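Mamside shelf-handling examples: progress report to Stadero
January 2022
Prepared by Genalyn Marquez, with figures from Theophilus Bawa

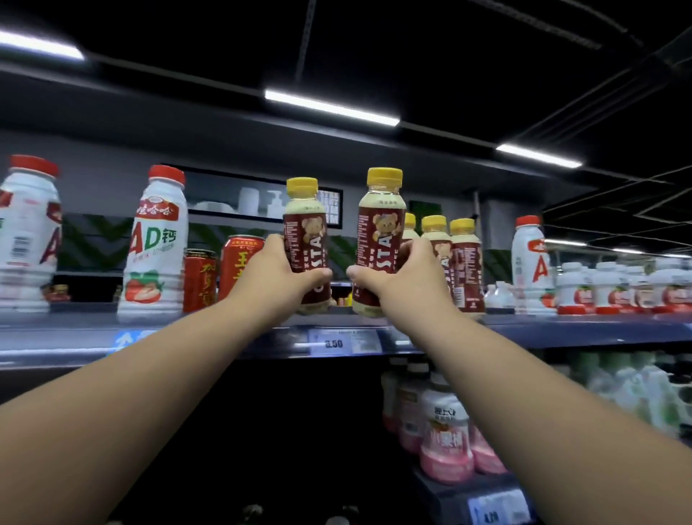 We set out to gather 1160 usable examples of everyday shelf work by the end of June, and I'm very pleased to say we already have 961 in hand! The drinks section is by far the strongest part of the set. Bottles standing close together, two of the same kind picked up side by side, cans tucked in between taller things — all of it is what the Trinex model struggled with in the autumn, and we now have plenty for it to learn from.

Two-handed work

Theophilus has been through every recording where both hands are busy at once. There are 600 of these, well over half the total, and the quality is lovely. Early on, people tended to lift with one hand and steady with the other. Since we reworded the task cards to say "one in each hand", we get proper paired lifts, with the hands close enough together that the model has to work out which fingers belong to which. Labelling these is slow going. A single clip can take up to 3 passes before both labellers agree on the moment of grasp, and we would sooner keep it that way than loosen the rule.

What still needs work

Lower shelves are thin. People naturally go for whatever is at chest height, so the next batch of task cards will send them down a level first. Forearms hiding the price tags is a smaller worry. The Cuautle labelling tool now lets us mark a tag as partly hidden, where before we had to choose between "seen" and "not seen", and the older clips are being gone over again with the new setting.

We also want more putting back. Picking up is well covered, but returning a bottle to a narrow gap without knocking its neighbours is harder and much more interesting, and we have far too little of it.

Money and time

Spending is in line with the plan. The labelling hours are running slightly over, made up for by lower travel costs. We are not asking for any change to the budget, only for your agreement to move the unspent travel money across to labelling.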